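Where Does All The Stuff Go? A Project On Tidying One Shared Work Table

Design and Everyday Life module, final report

Why I picked this

So for my project I wanted to look at something small that everybody on our corridor moans about, and that was the big white table in the shared workroom. If you've been in there you know it. People put down a mug, a charger, half a pack of crackers, a glue stick with no lid, and it all just stays. By December you had to push things aside with your elbow to open a laptop.

My question was pretty simple: does putting a container on the table make people tidier, or does it just give the mess a smaller place to live? I had a guess (the second one) and I was partly wrong, which was quite nice for a change.

What I did

I ran it in three goes, two weeks each. First go was nothing at all, I just went in at 9 in the morning and again at 6 in the evening and counted every loose object left on the table top. Second go I put out one open tub. Third go was the same tub with a label and a rule, the rule being that it gets emptied every Friday night. I had to change that to "whenever it's full" as half the corridor goes home for the weekend and it never got done.

I should say what I counted as an object. A pen is one. A pen and its lid, separate, is two. A stack of paper is one if it's squared up and otherwise I counted the sheets, which I regretted by the second morning. Crumbs were not counted, I do have limits!

The budget was meant to be nothing, but I ended up buying three containers to compare before I started. They were the Flunda (a low tray, very shallow), the Takby (a lidded box) and the Sellow, a deep fabric basket that flops over if there's nothing heavy in the bottom. I also had a plain plastic tub from home, and in the end that's the one I used for the real test. I'd tried the shop ones in my own room for a few days each, and the Flunda filled up in one evening, the Takby never got opened and the Sellow fell over. My room is not a fair test of anything, but I had to choose somehow.

What happened in the first go

Messy, obviously. Over the two weeks I counted 205 loose objects altogether, adding up both visits each day. Quite a lot of those will be the same thing counted over and over (there was a blue stapler I got very fond of). I thought about only counting new things, but then you'd need to remember what was there yesterday, and I couldn't trust myself to.

The evenings were worse than the mornings, apart from two mornings after late deadlines.

What happened with the tub

This is where it got more interesting. The total on the table top dropped to 130 with the tub out and no rule. People used it straight away, without being told, mostly for pens and cables. What they didn't use it for was anything to do with food. Mugs stayed exactly where they were. 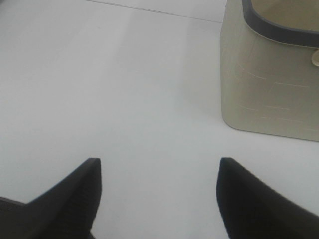 The other thing I noticed was about where the tub went. If I left it in the middle it got shoved along to make room for somebody's work, and it always got shoved towards a corner. Once it was out of the way people who sat at the far end stopped bothering with it. I tried moving it back each morning but that felt like cheating, so from the fourth day I let it stay wherever it ended up.

In the third go, with the label and the emptying rule, I got 60. I was so pleased with that number that I went back through my notebook to check I hadn't missed a page. I hadn't, but it was also a quieter fortnight with fewer people about, so some of the drop is probably down to that. I can't say how much.

The questionnaire

I left a paper sheet on the door and got 23 replies. Most people said the table was "better" or "a bit better". One person wrote that they'd lost a memory stick in the tub for a week, and another just drew a mug. Somebody suggested reading Bajpai on shared cupboards, which I did, and the bit on nobody-in-particular's things was useful for my background section.

What I'd do differently

I'd sort out the counting rules before starting and not halfway through day two. I'd use two tubs, one at each end, to see if the far-end people join in. I'd also do something separate for mugs, maybe a tray by the sink, as a tub clearly isn't where anyone wants to put a mug with tea in it.

And I'd run all three goes in weeks with the same sort of workload. My tutor pointed this out in the first meeting and I wrote it down and then forgot about it completely.

The counting sheets are in the appendix, including the page with the coffee ring on it.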